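Stalley library's old computers are looking for homes

23 May 2020

If you've been stuck sharing one laptop with the whole household this spring (hi, that's us), I've got good news. The Stalley library is giving away 40 desktop computers, and you don't have to be a student to get one!

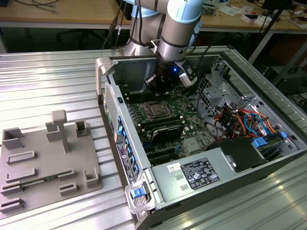 Niamh Horgan wrote in to ask if her dad could sign up even though he lives over in Dodell, and yes, he can. Anyone with a library card from either town is fine. The list opens Monday at 11 and it's one computer per home.

I called the front desk to get the rest. Each one comes with a keyboard and a mouse, but you'll need your own screen, so dig through the closet before you go. Pickup is at the Egan Street door, masks on, trunk open, stay in your car.
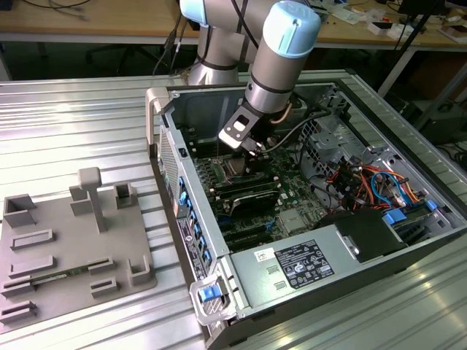

Can people who got one back in December sign up again, Esperanza Ostrowski wanted to know, because hers went straight to her daughter. They can, but they'll go to the bottom of the list. Fair enough, I guess.

The wait could be up to 3 weeks 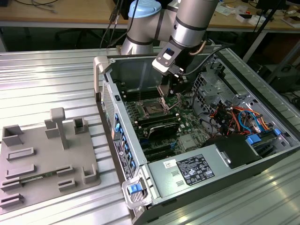

and they'll call you when it's your turn, so please pick up even if you don't know the number. I missed mine twice last time and felt pretty silly. No card yet? You can get one over the phone, it took me 4 minutes.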